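Power strip inside the arm's reach, ok or not? (and who writes the rule)

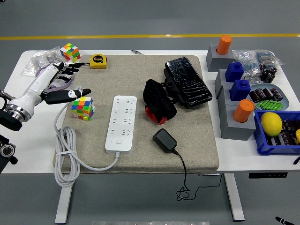 We're trying to write bench rules for the arm desks at Katley before the second shift starts using them. One page, big type, goes on the wall. Most of it is easy, hands out of reach while it's live, know where the stop is, etc. Where we got stuck is cords. Our draft says "no mains wiring inside the reach of the arm" and then you look at the desk and the power strip is right in the middle of the mat, white cord looped in a bundle and over the front edge, and an adapter near the front with its thin cable hanging down into a tangle under the desk. Half the team says the strip is a thing to be handled like the Rubik's cubes or the tape measure, so it's exempt. Other half says a strip is a strip. Also the capacitors. There's a tray of them on the right side and more in the bin next to the lemon. Do those need their own line? I don't want a 6 page document, no one will read it.

posted by benchrat_katley, 7:40 am

ogilvie_floor

Been through this at our shop. Split it by what it's for, not what it is. Our wording, steal it:

"An electrical item may be in the work area as a handling object only if it is unplugged and tagged as a handling object. Tagged items never get plugged in again."

Second sentence is the important one. A strip that's been squeezed and dropped 100 times is not something I want feeding a monitor later. We put a band of red tape by the plug, takes two seconds.

Cords: anything hanging over the front edge gets pulled back up onto the desk or the plug end gets clipped to the leg. Reason is people, mostly. You walk up, your knee catches the loop, strip slides, arm is mid-move. Same for that adapter cable, I'd fix that one before the strip to be honest, a loop hanging under a desk is asking for a foot. And decide if the floor counts as part of the bench. Ours does now. Pens on the floor get picked up before start.

Capacitors, yes give them a line. New out of the bag, fine. Salvaged or unknown, check they're discharged before they go in the tray, and have someone who knows how do it. Bags of small parts get closed or moved out of reach.

Last thing, put a speed limit on the page. If somebody has to reach in for a reset, arm is stopped. Not slow. Stopped.

tapemeasure88

just move the strip lol. we never had a problem

Flelton_safety_nerd

Typing this on break so excuse the mess.

Agree with ogilvie_floor on the tag rule. Couple things to add.

Your one page is fine as a wall sheet but it isnt the risk assessment. You still need that written down somewhere, for the whole setup: arm, hand, whatever the hand is holding, and the desk. People do the arm and forget the other stuff. A hand holding a cube and a hand holding something sharp are two different jobs. Look up ISO 10218 and read it with whoever signs off at your site, don't go by forum posts (mine included).

For the wall I'd go with:

- stop button works, tested at start of shift
- nothing live on the mat
- no cord below desk height at the front
- loose bags and straps off the mat unless they're in today's task
- stop the arm before you reach in
- 2 people have to agree before any rule gets skipped, and it goes in the log

That 4th one, clear bags and straps get caught in fingers and then someone leans in to pull it free without thinkng. Most of our near misses at the Brundthorpe site were that.

And put a name of a role on the bottom, "shift lead" or whatever. Sheet with no owner never gets updated.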